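Print this page
E-mail this page
November
Notes by Radoslava Bartoš

Home Food Preservation, Session 9: What Canning Does to Food

Last time we finished drying and salting, and I promised we would get to my favorite subject. Canning! I love it because it is such a simple idea. You put food in a container, you seal it, you heat it, and the food keeps for a very long time. Everything we talk about tonight is a closer look at those steps (and at what happens when one of them goes wrong).

1. Two jobs for the heat

Heat kills the microbes that were already in the food, and it drives air out of the container. In a jar, the air escapes under the lid while the jar is in the kettle, and the lid pulls down as everything cools. In a metal can the lid is rolled onto the body before the heating. The fold where they meet is called a double seam, and I could happily spend a whole evening on double seams. Kamil Jelínek has cut one in half for us, so please pass it along the rows and mind the edges.

2. Acid makes the rules

Write this one down: pH 4.6. Foods more acid than that (most fruit, pickles, jam) can be made safe in boiling water. Foods less acid than that (beans, corn, meat, fish, plain soup) need a pressure canner. The trouble is botulism. The spores survive boiling, and a sealed jar with low acid and no air suits them perfectly. Tomatoes sit right near the line, so we add bottled lemon juice: 2 tablespoons to the quart, every time, even with the sharp little ones from your own garden. 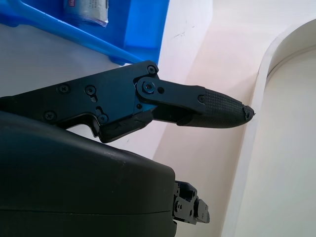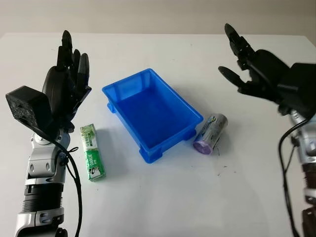
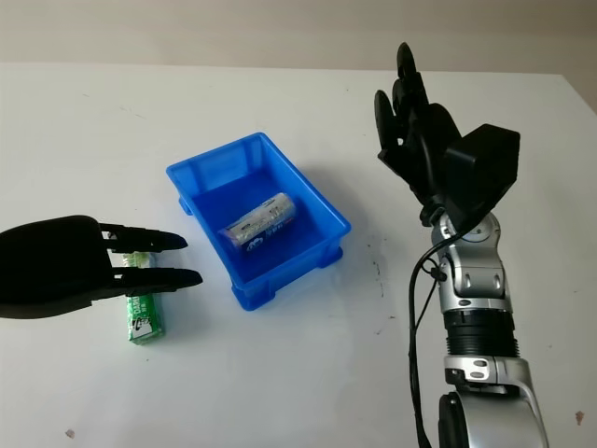
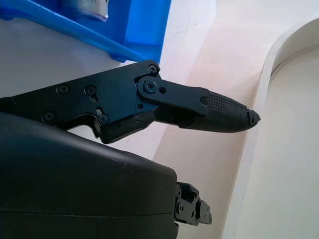

3. Altitude

Water boils at a lower temperature the higher up you live. Those of you driving down from Flarkmont need to pay attention here, because a recipe tested at sea level will come up short in your kitchen. With boiling water you add minutes. With a pressure canner you keep the minutes and raise the pressure. The chart is on the back of your recipe sheet. Find your own town's elevation before you start and write it inside the lid of your canner box, where you will see it.

4. Headspace

Headspace is the gap between the food and the lid. Too little and the food bubbles up and gets under the seal. Too much and there may be air left behind, so the top layer turns brown. Jams want a quarter inch, fruit and tomatoes want a half inch, and most low-acid vegetables want a full inch. Run a thin spatula down the inside of the jar to let the bubbles out, then check the gap again and top up if you need to.

5. Storage

Cool, dark and dry. Take the rings off your jars once they have sealed, so that a failed lid can show itself. Throw out anything that bulges, leaks or spurts when opened, and never taste it to find out!

For next session

- Read the chapter on pickles.
- Bring 2 clean pint jars with new lids.
- Look up your elevation.
- If you own a dial-gauge canner, bring the lid and Kamil will test the gauge.

We start with dill beans, and there will be 25 pounds of them, so wear an apron.

Last updated: November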